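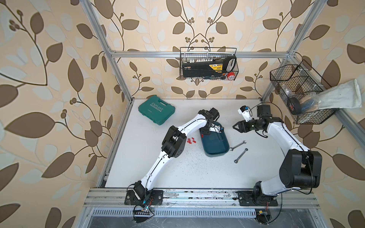 Brown leaves, cream leaves, and the little round berries

Search this blog Go

I've been thinking about wallpaper all January, which will surprise no one who has sat in my kitchen lately. We moved to Hindirville with 30 boxes and one firm rule – plain walls, white, finished. I grew up in a house on Fraser Street where every room had a pattern, even the inside of the pantry, and I was sure I'd had my fill!

Well. The hallway here gets no sun until 4 in the afternoon, and white just goes gray on you. So I drove over to the paper shop in Lurnen (40 minutes, longer if you stop for pie, and I did) and came home with a whole bag of samples. I taped them up by the coat hooks and left them for weeks. The big leafy ones keep winning. I thought a large print would crowd a narrow hall, but the small ones looked fussy from the stairs, and my mother always said to go big in a small room.

My budget is 400 dollars, paste included. I'm hanging it myself, starting behind the door where the crooked strip can hide – there's always a crooked strip. If you've got a good trick for getting around a light switch, please tell me. I still have to pull off the old border first, and it's coming away in pieces the size of postage stamps.

Print this post | E-mail this post

3 comments

zornside_gal: Warm water and fabric softener for that border. Let it soak!

Papered53: Turn the power off, paper right over the switch, then cut an X and trim.

hallwayhopeful: Did the pie place have peach?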